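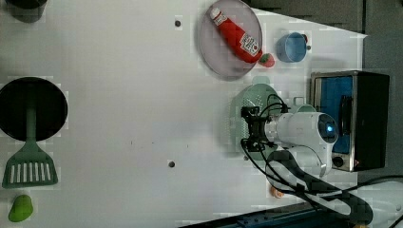 Week 2 handout: good practice at the kitchen table cell

Welcome back! Last week was all frames and joint angles, and this week we get to the part I love most, which is working next to an arm without hurting yourself, the arm or anybody's results. Read this before Wednesday's lab. The standards reading is on the course page and Bohdan Moroz will go through the risk assessment form with each bench in turn.

Before the arm is powered

Walk round the cell once. Look at the cables first: on our arm they run outside the body and loop at the wrist, so follow them with your eye right down to the base and ask what they could catch on when the last joint turns. A pan handle will do it. So will a long spatula.

Check that the emergency stop is within reach of the person holding the log sheet. Press it, try to enable the arm, and write down what happened. Do this every session, including the second one of the day.

While it is moving

One person runs the arm and one watches. The watcher does nothing else (no phone, no typing up!). Hands stay off the table until the runner says "clear" and the watcher repeats it. Learn what the indicator light means in each mode, but never treat its colour as permission to reach in.

For this course we cap tool speed at 40 mm/s near the table and 900 mm/s nowhere at all, whatever the Finenix default file says. Load the lab settings and read the number back aloud.

Objects and layouts

Toy food and cookware are light and soft-edged, and they are wonderful for teaching, but the task still needs a proper written layout. Name each object the way the list names it. If the list says colander, the log says colander, and "green bowl thing" will be sent back to you with my love. Say which objects may overlap at the start and which must stand alone.

The wrist view

Always open the wrist camera before a run and look at what it gives you. Shiny surfaces throw glare, and a perforated one is the best lesson going: the same kind of hole can come out dark in the base and pale in the side wall. Note glare in the log under "lighting", then decide whether the run counts. Decide before you see the score, please. 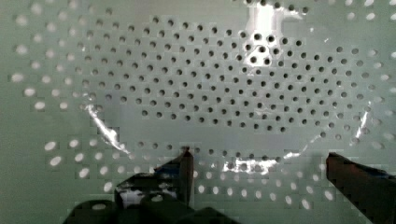

Fiachra Ó Ceallaigh asked whether a run with bad glare should be thrown away or kept and marked. Keep it and mark it. A log that only holds the pretty runs tells the next group very little about the cell, and deleted runs can't be checked by anyone.

For Wednesday

Bring the signed risk form, closed shoes and one question on the reading. Log sheets go in the Mulcahy tray by the door.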